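Masden Home Forums > Furniture and Finishes > Dull patch or just glare on a light timber table?

Started by tidewrack

Bought a secondhand dining table in January for $165. Pale blonde timber, slightly glossy finish, no idea what's on it. The seller said it was from a cafe fit-out but couldn't tell me who made it. It sits crossways to the window and every afternoon I get a white shiny patch in the middle where the grain all but disappears. From the other side of the table I can't see it.

What I want to know is whether the finish has gone wrong in that spot or whether it's only the light. If the finish is gone I'd like to fix it before the family starts eating on it every day. If it's light I'll leave it alone. I've wiped it with a damp cloth and nothing else so far.

kelpie_shed

Light. Any finish with a bit of gloss does that if you're looking toward the window. Walk around the table and see if the patch moves with you. If it moves it's a reflection. If it stays put it's the finish.

Don't sand anything yet.

Burrow42

Agree with the walk-around test, but do it at night as well with a torch held low, nearly flat to the top. Worn finish shows up as a dull area with a fairly definite edge. Rings and scratches show up too, so be ready to find a few you didn't know you had.

porridgepot

I'd go straight to recoating. Secondhand cafe table, you don't know what has been spilled on it or what they cleaned it with. A light sand with 240, two coats of water-based poly and you know what you've got. It's a weekend job.

kelpie_shed

Quoting porridgepot: "I'd go straight to recoating."

Over what, though? If it's oil or wax under there the poly won't stick and tidewrack will be back here in winter asking why it's peeling. You find out what the finish is first.

porridgepot

Sanding takes care of that.

kelpie_shed

A light sand with 240 doesn't take oil out of timber. And if it's veneer there isn't much to sand.

tidewrack

Did the walk-around. The patch moves. At the far end of the table it's gone and the grain looks the same as everywhere else. Haven't done the torch yet. How do I tell if it's veneer?

Burrow42

Look at the edge and the end. On solid timber the lines on top carry over the end and you'll see end grain. On veneer there's usually a strip stuck along the edge, or a thin line where the top layer stops. Have a look underneath as well. If a knot or a stripe on top has no match at all below, that's another clue, though a thick top can fool you.

saltbush_lane

We had the same question over ours last year and ended up doing nothing, which was the right call. It's the kitchen table so it gets used all day.
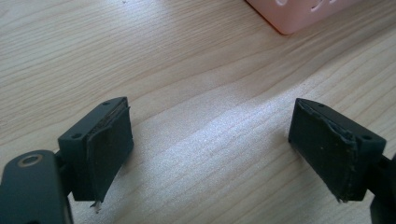

Our table came from Mindosley, the secondhand warehouse out past the rail yards, and the top had been refinished before we got it. They couldn't say with what. I did a water drop test on the underside and then in one corner on top, and it beaded both times, so I've treated it as a sealed surface ever since. You can see the same sort of white patch on mine, right of centre, where the grain fades off to silver and then comes back as ordinary wavy lines to the left of it. Under a lamp at night the grain runs straight through that spot with no change. I wipe it with warm water and a drop of dish soap, dry it with a tea towel, and that's the whole routine.

tidewrack

Thanks, saltbush_lane, that's very close to mine, even the colour. Did the water beading tell you anything about what the finish was?

saltbush_lane

Only that water wasn't getting in. It could be poly, it could be lacquer, it could be fresh wax over something else. I left the drop for 10 minutes and there was no dark mark when I wiped it off. That was enough for me.

wrenhollow

The grain on that one is nice where it ripples. Could be ash or a light oak, hard to tell from a photo.

Burrow42

I wouldn't guess at species from a photo. Half the pale tables around have been bleached or tinted.

wrenhollow

Fair enough. I still like it.

porridgepot

I'll say it again, there's a difference between "no damage today" and "protected for the next few years". A family table takes hot dishes, textas, tomato sauce. I recoated mine with Prurovum clear satin and I haven't had to think about it since. Satin would also take care of the glare, which seems to be the original complaint.

kelpie_shed

Satin would cut the glare, I'll give you that. It won't get rid of it with a window side on. And tidewrack's complaint was whether something was wrong, and so far nothing is.

Burrow42

Satin over gloss also needs a proper key all over or you get shiny spots where you missed. On a table that size you'd see every one of them in the same afternoon light.

oldtoledo

I've done the recoat on a Toledo extension table, four seater with a leaf. Some notes in case anyone goes that way:

Tack cloth between coats, and do the leaf at the same time or it won't match.
300 grit between coats, by hand. I tried a sander and went through on a corner.
It took me 4 days with drying, not a weekend.
The colour went slightly yellower. That was an oil-based product, so a water-based one may behave differently.
The glare is softer but still there in late afternoon.

I don't regret doing it, but my top had real wear where the chairs with arms had been rubbing. I wouldn't have bothered for the reflection alone.

porridgepot

Four days seems like a lot. Mine was recoatable in a couple of hours.

oldtoledo

Cold garage.

tidewrack

Torch test done at 9 pm with the kitchen lights off. The middle of the table is fine. There are two faint rings near one end and a dull strip along the long edge, which I think is from people's forearms. The end has visible end grain, so I'm fairly sure it's solid. Water beads in the middle. On the dull strip it sat for a while and then spread out flat, but left no mark.

kelpie_shed

So the patch you were worried about is reflection, and the edge you weren't worried about is wearing a bit. Pretty normal. I'd clean the edge, try a small dab of mineral turps on a rag somewhere hidden to see if any wax comes up, and go from there. If wax comes off on the rag you can simply rewax that strip.

Burrow42

Do the hidden spot first, seriously. Underside of an end is good if it was finished there too. Window open.

porridgepot

If no wax comes up I stand by recoating. Doing one strip will show.

saltbush_lane

Or put placemats down and see how it looks in six months. We use cork ones.

tidewrack

I'll do the turps test next and leave the middle alone. Sheer curtain is going up on that window in the meantime. Will post what comes up on the rag.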